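Tiempo de lectura: 6 minutos

Buscar en las guías de Sosa... Escribe aquí lo que buscas

Cómo enseñarle a la pinza a manejar una mochila, paso a paso y sin prisas

Si vienes de las guías anteriores, en las que trabajábamos con cubos y tazas, te aviso con cariño de que la tela es otra historia. Una mochila cede, se arruga, cambia de forma cada vez que la sueltas, y el brazo que ayer parecía tan listo hoy se queda pellizcando el aire. Tranquilidad, que a todos nos ha pasado. Yo empecé en noviembre con el mando de Truvden y tardé bastante en conseguir una demostración que me gustara de principio a fin.

Antes de nada, abre Grisitik, crea una tarea nueva y ponle un nombre que entiendas dentro de un mes («levantar mochila por el lateral» está bien; «prueba2» no, por favor). En los ajustes de grabación deja 3000 como máximo de pasos por episodio y el límite de fuerza de cierre en 400, en las unidades internas del programa. Con la tela conviene quedarse corto, ya subirás el valor si la mochila resbala.

Coloca la mochila en el suelo y lleva el brazo a la posición de inicio. Coge el mando con las dos manos, apoya los codos si puedes y baja despacio. Mira la vista de la muñeca y no tanto el robot, porque el modelo va a aprender con esa imagen y te interesa saber qué ve en cada momento (a mí me costó muchísimo quitarme la costumbre de levantar la cabeza). Busca un punto de agarre que se reconozca bien: un ribete, el borde de un bolsillo, un pliegue grueso. 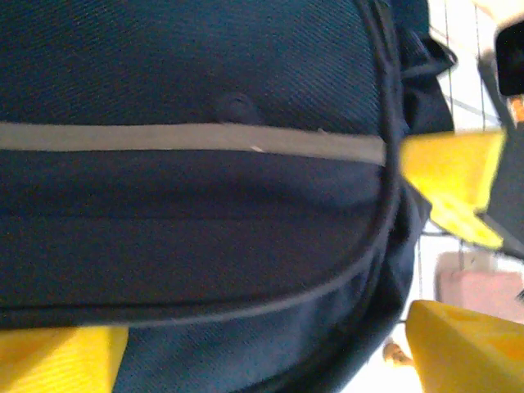
Vista desde la muñeca: la mochila azul marino, con su franja gris beige y el ribete oscuro, entre los dedos amarillos de la pinza.

Fíjate en lo mucho que ocupa la tela cuando estás tan cerca. Con un tejido oscuro y un suelo tan claro, la cámara tiende a quemar el fondo, y si te pasa lo mismo puedes bajar un poco la exposición, siempre antes de empezar la serie. Cambiarla a mitad de camino es mala idea.

Una vez elegido el punto, acerca los dedos, haz una pausa cortita y cierra poco a poco. La pausa parece una tontería, pero Botond Major, que fue quien me enseñó a teleoperar en Stinov, insistía tanto en ella que todavía oigo su voz cuando me la salto. Después sube en vertical unos centímetros, comprueba que la tela acompaña el movimiento y solo entonces desplázate hacia el lado. Suelta con la misma calma con la que cerraste y pulsa guardar.

Si te equivocas, no borres por sistema. Un agarre fallido que corriges sobre la marcha también es útil, siempre que la corrección sea limpia. Márcalo como «recuperación» en el menú de etiquetas. En cambio, si has dado bandazos o has empujado la mochila sin querer, descarta y repite.

Entre episodio y episodio gira un poco la mochila, aplástala, cámbiale la postura de las correas. Cuando tengas una buena tanda, exporta con el lote en 2000 y revisa unas cuantas grabaciones a cámara lenta antes de entrenar. Se hace largo, lo sé, así que prepárate un café.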